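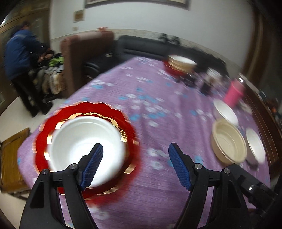 Plates with wavy rims: demonstrations look fine, the arm keeps missing

Posted by Kanokwan Kaewmanee

I'm recording table-setting demonstrations with a hand-held gripper, mostly bowls and scalloped plates, and training a small policy on an Umetti arm. It does bowls. On plates it closes beautifully on thin air, with what I can only call confidence. I have 3610 demonstrations, so please don't say "more data" unless you're coming over to hold the gripper. Am I teaching it wrong, or is the plate the problem?

Fongchan Panyasiri

A bit of both. First question: do you take the rim at the same spot every time? A wavy edge gives you a bump or a dip depending on how the plate is turned, and your hand sorts that out without telling you.
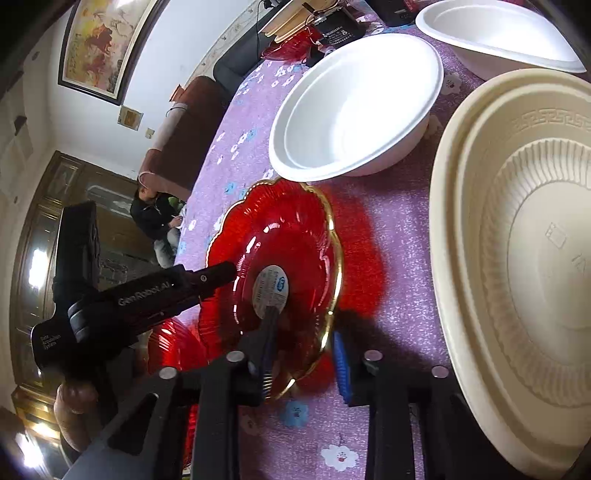
Your wrist also makes a tiny correction right before the fingers close. On a fast recording that correction gets smeared over very little footage, and the arm learns the confident part and skips the careful part. Slow down for the last stretch of the approach. It feels ridiculous. Do it anyway, and keep both pads in view until they've closed.

Also check your clock sync. Mine was off by two frames all through November and I blamed the crockery.

tymoshchuk_fan

just use suction

Prota

Suction on a ridged rim, good luck with that. I'd look at what you count as one task.

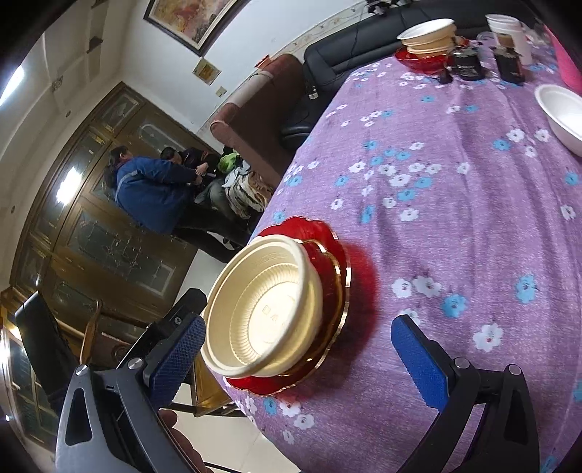
Stacks were where mine fell apart. I had lumped "pick up the plate" and "pick up whatever is on the plate" under one label, and the arm split the difference. With a stack of nested bowls sitting on a red scalloped plate, there are two rims close together and one vague instruction, so it aims between them. I relabeled everything into three tasks (bowl, plate, stack) and retrained on the Nornent setup overnight. Plates got a lot better. Stacks are still a coin toss, and it always takes one bowl more than I asked for.

Kanokwan Kaewmanee

Everything of mine is labeled "dish." Off to relabel, see you in the spring.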